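Subject: Re: [nanon-list] Gate boss on floor 11, anyone beaten it without fire?
Date: Apr 6, 2026

On the Nanon list, a fellow player wrote:
> Stuck on the Prenton gatekeeper again. My party is level-capped for
> the area and I still can't get past the second form. The old guide
> says 800 HP but I've dealt way more than that. Is fire the only
> way? I sold my fire rod back in Leung (don't laugh).

Not laughing, I sold mine too, and I beat it last night with no fire at all! It's my favorite fight in Plosomari by a mile, so forgive the long answer.

The 800 in the old guide is the first form only. The second form has 1,558, and it heals for 223 whenever it finishes the bell chant. If you let two or three chants go off you're basically starting over, which sounds like what's happening to you.

What worked for me:

Put your slowest character in front with the moss shield. The chant gets interrupted by a counter hit, and the moss shield counters on every block (even magic, which the item text never mentions).

Save your silence bells for the second form. They miss on the first one every single time.

Keep the thief on items. Mine did no damage the whole fight and was still the most useful one there.

Ice does normal damage and it's cheap, so just spam it. Oh, and the statue in the hall before the gate refills your magic once, but only if you haven't touched the one downstairs.
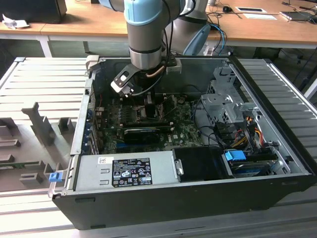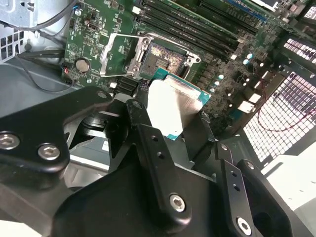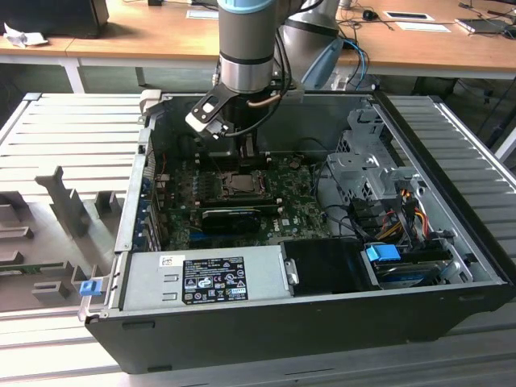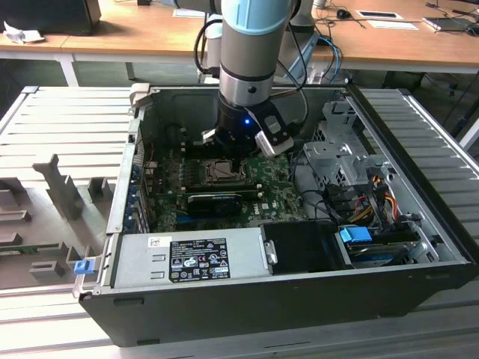
Anyway, once the gatekeeper is down, don't leave through the gate right away! Go back to the hall and talk to the statue again. You get a whole extra conversation about who built the tower, and it ties in with the drowned bell story from Leung. I played this game for years and only found it in December.

Has anybody tried the fight with two healers and no shield? I have a spare save right outside the door and I'm itching to give it a go. If someone has the turn order for the second form written down, please post it, mine has gaps after the third chant.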